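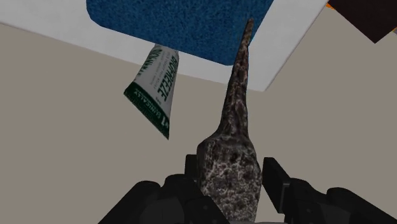
Simulierter Greifer mit gesprenkeltem Objekt, links daneben eine Tube, dahinter die blaue Matte.

Wer Greifverfahren in der Simulation prüft, sollte das auch in die Überschrift schreiben. Bei Plovon steht dort eine Erfolgsquote, und erst im Anhang liest man, dass alle 800 Versuche gerechnet sind. Auf dem echten Arm liefen 38. Von denen ist nur der Mittelwert angegeben, ohne Streuung und ohne Liste der Objekte.

Ich halte die Methode trotzdem für brauchbar. Unregelmäßige Formen wie die auf dem Bild, unten bauchig, oben spitz, sind für Greifplaner schwierig, und Plovon wählt den Griff am dicken Ende. Für ein solches Teil ist das eine vernünftige Wahl. Ob sie auch mit echter Reibung hält, sagt die Simulation nicht. Die Reibwerte wurden für alle 181 Objekte gleich gesetzt, eine bedruckte Tube rutscht darin also genauso wie ein Stein.

Nazmiye Karabulut hat mir dazu geschrieben, man könne nicht jedes Objekt einzeln vermessen. Das stimmt. Man könnte aber zwei Reibwerte rechnen, einen hohen und einen niedrigen, und beide Quoten nebeneinander drucken. Güven Tuncer macht das in Roten seit dem Frühjahr so. Der Rechenaufwand verdoppelt sich, bei den heutigen Laufzeiten ist das eine Nacht.

Von Gutachtern wünsche ich mir, dass sie Tabelle 2 künftig zurückschicken, wenn simulierte und echte Versuche in derselben Spalte stehen.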